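Entrepreneurial Finance, Handout 4
How a venture fund pays its people (and its investors)

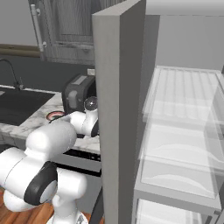 Simulated kitchen with a white robotic arm beside an open refrigerator.

Okay, picking up where we stopped. We had got as far as the fund being a legal partnership, with the limited partners (LPs) putting in nearly all the money and the general partner (GP) choosing what to buy. A few of you asked me after class who gets paid first when a company is sold. Good question, and it takes a whole handout, so grab a coffee.

I'm going to use one made-to-measure set of numbers all the way through. The fund is called Wirer, it has $100 million in commitments, and it runs for ten years. Keep those three facts on a scrap of paper next to you.

Commitments and calls

A commitment is a promise, and the cash comes later. When Wirer closes, the LPs don't wire $100 million on day one. They sign, and then the GP sends a capital call whenever it needs money for a deal or for fees. If you're an LP with a 5% share and the GP calls $8 million, you owe $400,000, usually within ten business days.

People always ask what happens if an LP just doesn't pay. The partnership agreement will have a default clause, and it's normally brutal: interest on the late amount, and then the loss of a big slice of whatever the LP already has in the fund. I've read agreements where the defaulting partner gives up half. Read that clause before you read anything else!

The management fee

Wirer charges 2 percent a year on commitments. So that's $2 million a year for salaries, rent, travel, lawyers and the rest of it. Run it for ten years with no changes and you get $20 million, meaning only $80 million of the hundred ever reaches a company. (Students hate this the first time they see it. I did too.)

In practice most agreements step the fee down after the investment period, typically year five. The base switches from commitments to invested capital still in the ground, and the fee shrinks as companies are sold. For the exercises please assume NO step-down unless I tell you otherwise. It keeps the arithmetic clean, and I get fewer emails.

The waterfall

Now the fun part. Money comes back from a sale and it flows down through levels, each one filling before the next gets a drop.

Level one, return of capital. LPs get back everything they paid in, fees included.

Level two, preferred return. LPs get 8% a year, compounded, on the money they paid in, for the time it was out. Lots of pure early-stage venture funds skip this level altogether; buyout funds nearly always have it. Wirer has it, so you can practice.

Level three, catch-up. The GP takes all of the next dollars until it holds 20% of the total profit paid out so far.

Level four, the split. Everything left goes 80% to the LPs and 20% to the GP. The GP's share is called carried interest, or carry.

Worked example, the short version. Say the LPs have paid in the full $100 million, and the preferred return has built up to $40 million by the time the money comes home. Total proceeds are $250 million. Level one takes 100, leaving 150. Level two takes 40, leaving 110. For the catch-up, the GP needs 20% of profit, and the LPs' 40 has to be the other 80%, so the GP gets 10. That leaves 100, split 80 and 20. Add it up: LPs 220, GP 30. Check it against the profit, 150, and 20% of 150 is 30. Lovely.

If your answer doesn't pass that last check, go back to level three. It's nearly always level three.

Whole fund or deal by deal

Everything above is the whole-fund (or European) version. The American version works out carry on each deal as it's sold. Suppose Wirer puts money into two companies, Cliteck and Stimora. Cliteck sells in year three for a big gain and Stimora goes to zero in year seven. Deal by deal, the GP collects carry on Cliteck in year three and may have spent it by the time Stimora fails. So LPs ask for a clawback, a promise that the GP pays back anything over its 20% once the whole fund is added up. Collecting on a clawback is another matter. The partners may have moved on, and they've certainly paid tax on the money, which is why you'll see part of the carry held in escrow.

Rezaul Siddiqui made a point in the seminar that I want in the notes: the two versions pay out the same total if the clawback works perfectly, so what you're arguing over is timing and credit risk. Exactly right, and I'd give full marks for that sentence in the exam.

Reading for next time

The Hubáček case, all of it, including the term sheet at the back (the tables matter more than the story). Skim the chapter on fund reporting too. You need to be comfortable with TVPI and DPI, and I won't be defining them again.

Exercises

1. Redo the worked example with total proceeds of $145 million. Careful, the catch-up doesn't fill.

2. Redo it with no preferred return. Who is better off, and by how much?

3. An LP with a 3% share of Wirer gets a call notice for $6 million across the fund. What does it owe?

4. Write a clawback clause in plain English. One page at most, please!

Hand in the exercises on paper at the start of the next class. Show your working for each level, even the ones that come out as zero.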